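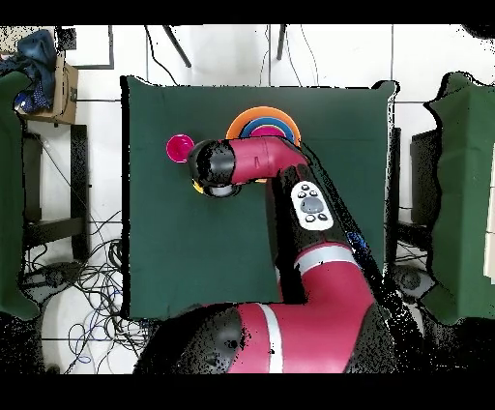

Gripper just right of the small magenta cup, bowls nested behind the wrist.

Overhead grasp keeps missing cup rims
Nigel Yeoman

Student project, Ellalura module. Bowl grasps are fine. On small cups the fingers close 13 mm to one side of the rim. Calibration was redone in October with no change.
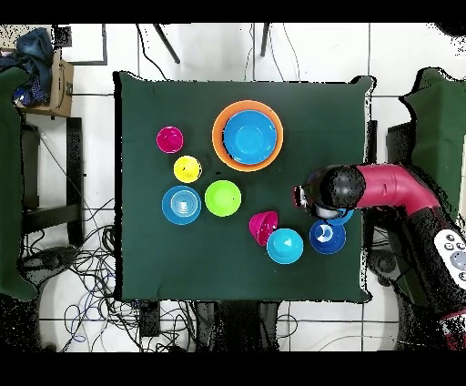
Our grasp planner takes the rim centre from the depth map and assumes a vertical axis. It runs on every object in the layout, including the magenta cup on its side, for which it returns nonsense. Is this a planner fault or a depth fault?

Flerkon
Two faults. Reject any rim fit with a tilt above 8 degrees and send those to a side grasp. For upright cups, average 6 depth readings before fitting and check the tool offset.

Gonzalo Toledo
Had the same with mine, tool offset was wrong. Try that first.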